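Clondis hand gripper, notes and data card

Clondis is a hand-held gripper built in a shared workshop. It has two fingers with soft rubber pads on the inner tips and a wide-angle camera looking down over them. You hold it, squeeze the trigger and move things on a table, and the recording is used to train a small arm called Barnent. This folder holds the build notes and the first set of recordings.

What is in the folder
parts: drawings for the fingers, the trigger and the camera mount
clips: 40 recordings, one task each
notes: a plain text log, one line per clip

Build
The fingers are printed in black filament at 4 walls. Glue the pads on last and leave them overnight. Do not overtighten the finger screws, as the joints bind and the left finger starts to lag. The Hegazy trigger spring works but is stiff. Swap it for a lighter one if your hand gets sore.

Recording
All clips were made on a table with a patterned cloth. The lens bends straight lines a fair bit, so the stripes come out as curves. Clips are stored with the bend left in. Run the Cletomard script if you need them flattened. The objects are small and mostly round, fruit for the most part, as those were the shapes the old pads kept dropping.

Known problems
Clip 19 stops early. Keep it out of training.
The trigger reading drifts on cold mornings. Zero it before each session.
Colour balance was left on auto for the first 10 clips and locked after that.

To do
Redraw the camera mount so the cable leaves from the back.

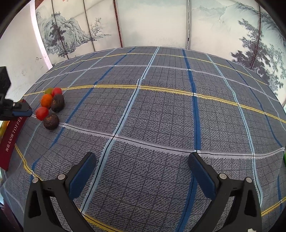
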